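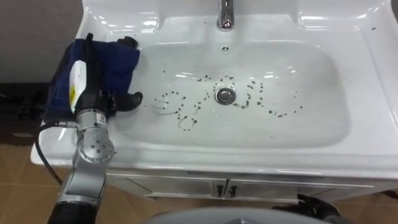
*Lavatório do WC, piso de serviço. Torneira cromada ao centro, ralo com tampa.*

**Assunto:** queda de pressão de água quente nos pontos do piso de serviço
**Local:** edifício Caruris
**Equipamento:** grupo pressurizador Vultex, controlador Olero
**Prioridade:** média
**Estado:** em observação

### Sintoma relatado

Água quente com caudal fraco nos lavatórios e no duche do piso de serviço. Água fria normal. O problema aparece de manhã e repete-se ao fim da tarde. Nos pisos superiores não há queixas.

### Configuração

- Bombas: 2, em alternância
- Setpoint de temperatura no depósito: 50 °C (valor encontrado)
- Recirculação: programada por horário no Olero
- Filtro em Y na entrada do ramal quente, sem registo de limpeza

### Registo

**Segunda-feira, manhã.** Lido o histórico do controlador. Código 1919 repetido, sempre no arranque da segunda bomba. O manual remete para "perda de sinal do transdutor", sem mais detalhe. Código apagado, voltou no ciclo seguinte.

**Mesmo dia, após o apagar do código.** Verificada a cablagem do transdutor. Conector com oxidação ligeira no pino de sinal. Limpo com spray de contactos e reapertado. O código deixou de aparecer, mas o caudal no piso de serviço ficou igual. São portanto duas avarias, ou uma avaria e um aviso antigo que ninguém tratou.

**Visita seguinte.** Fechado o ramal quente e aberto o filtro em Y. Malha colmatada em 80 % da superfície, com calcário e limalha. Malha lavada e reposta, junta nova. Ao reabrir, purga pelos pontos de consumo até a água correr limpa. Caudal do duche recuperado. Nos lavatórios recuperou em parte.

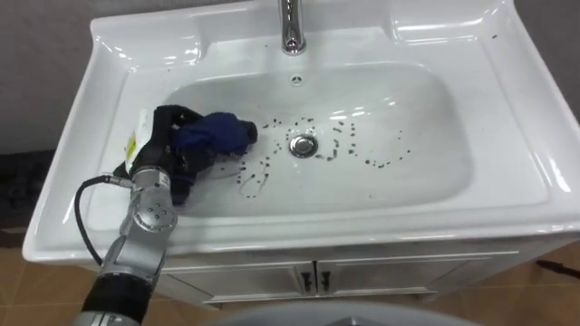

*Lavatório do mesmo WC. Partículas escuras e pequenas manchas de sujidade em redor do ralo.*

**Continuação.** Desmontados os perlizadores das torneiras. Retido calcário nos dois, um deles com a rede deformada. Substituídos ambos pelo modelo Trịnh de rosca fina. As válvulas de esquadria estavam abertas só a meio; abertas por completo. A da água quente prende a meio curso e convém trocá-la na próxima paragem.

### Pontos excluídos

- Válvula antirretorno do ramal: abre e fecha, sem passagem inversa.
- Vaso de expansão: pré-carga correta com o circuito despressurizado.
- Misturadora termostática do duche: sem cruzamento entre quente e fria.

### Pendentes

1. Confirmar se o código 1919 regressa com a segunda bomba em carga prolongada.
2. Repetir a limpeza do filtro em Y em maio e anotar o estado da malha.
3. Orçamentar a válvula de esquadria da água quente.
4. Pedir ao fornecedor do Olero a versão atual do firmware. A instalada não permite exportar o histórico completo e a leitura teve de ser copiada do ecrã, linha a linha.
5. Rever o setpoint do depósito com o responsável da instalação. Não foi alterado nesta intervenção.

Ticket mantido aberto até ao fecho do ponto 1.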